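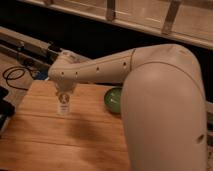 The dishwasher question is the wrong one to ask, or so the woman who runs the test kitchen at Hurnlow told me before I had my coat off. Everybody opens with it. Can it load the dishwasher? She has stopped answering at parties.

"Ask me if it can pick up a bowl," she said. "Then ask me which bowl."

Hurnlow is the small outfit in Tollport that spends its days finding out whether an arm can do the sort of work most of us do while thinking about something else. She has been there four years. Before that she was at Vendis, where the machines put boxes on pallets and, by her account, were very happy.

"A box is a lovely thing. It has corners. It stays a box when you touch it." A bowl is shiny and round, and it slides. A dish towel, she said, is a different shape every time you look at it, and she gave the word towel the tone other people save for in-laws.

So where are we? Her team keeps a list of 26 chores, taken from home kitchens and from the back rooms of shops. I asked how many she would trust a machine to do while she went out to lunch.

"Three," she said. Then she thought about it. "How long is lunch?"

The three are moving cups from one spot to another, sorting cans by size and wiping a flat counter that has nothing on it. I pointed out that a counter with nothing on it is rarely the one that needs wiping. She said she had noticed that too.

Shops, she thinks, will get there before houses do. A stockroom can be arranged to suit a machine, and the staff can be told to leave it that way. "You can't tell a family that. I can't tell mine." She is polite about the home robot videos that go around, though she watches them with the sound off and her eye on the clock in the background, if there is one. Two of her favorites were sped up.

The pay isn't bad, the hours are fine, and a good deal of the day goes to waiting. Her former boss at Rostami used to say that a demo is a chore done once. She repeats this to visitors, usually the ones with money.

I asked what she would want first, if she could have any one job taken off her hands for good.

"Putting the lids with the containers," she said, with no pause at all. It is number 19 on – no, she corrected herself, it isn't on the list. They took it off. It was bad for morale.

She still does her own dishes, by hand, on Tuesday as on any other night. I asked whether she would buy one of these arms for the house if the price came down.

"To do what?" she said, and went to see about a bowl.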